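Section 5. When the Right Arm Stalls Near the Rack

If you're reading this section, the right arm has probably stopped partway to a tube and the Okham console is showing you fault 172. Don't panic! I've cleared this one more times than I'd like, and it's usually a ten-minute job.

Fault 172 means the arm felt more side load than it expected and quit moving. On the Prinberg bench setup that nearly always comes down to the rack having crept out of its taught position, so the fingers go for a spot where the tube used to be.

CAUTION: Don't reach between the grippers while the motors are powered. A stalled arm can still be pushing, and it may jump when the load comes off. Hit the stop on the Sandik power box first, every time (yes, even if you only want to nudge a cap).

Clearing the fault

1. Press stop and wait for the console to say "Motors off."

2. Look at the open glass tube before you touch anything. If there's liquid on the table, wipe it up now and check the glass for chips. Toss a chipped tube and start over with a fresh one.

3. Support the arm with one hand, then hold the brake release on that arm. It gets heavy fast, so be ready for it!

4. Ease the fingers straight back from the tube. Don't swing them sideways, and don't lift until you're well clear of the glass.

5. Do the same with the left arm, even if it looks fine. The restart check wants both arms away from the rack with the grippers open. 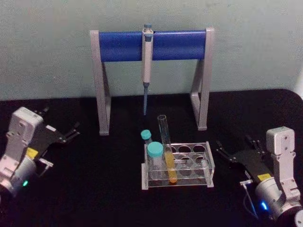
Figure 5-1. Both grippers open and clear of the rack.

6. Set the rack back on its taught position and push each tube down until it seats. I used to skip the little capped one, and I paid for it with a second stall the same afternoon.

7. Power up, choose Recover, and run the approach at the slowest speed with your hand on the stop button.

NOTE: The pipette stand counts as an obstacle in the Degefa cell map. If you moved it while you were cleaning up, put it back and rerun the map check, or the arms will plan their paths around a stand that's somewhere else.

Checking the slow approach

Get down at bench height for this one, because looking from above will fool you. Watch the fingers come in beside the upper part of the glass tube, and keep an eye on the pipette tip too, as there isn't much room between it and the caps.
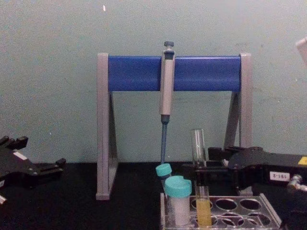

If the fingers touch the glass before the close command, press stop and reteach the rack position (Section 2). Please don't just raise the load limit to make the fault go away. I tried that back in January and all I got was a broken tube and a sticky table.

Once you get 2 clean approaches in a row, go back to normal speed and write the fault in the log.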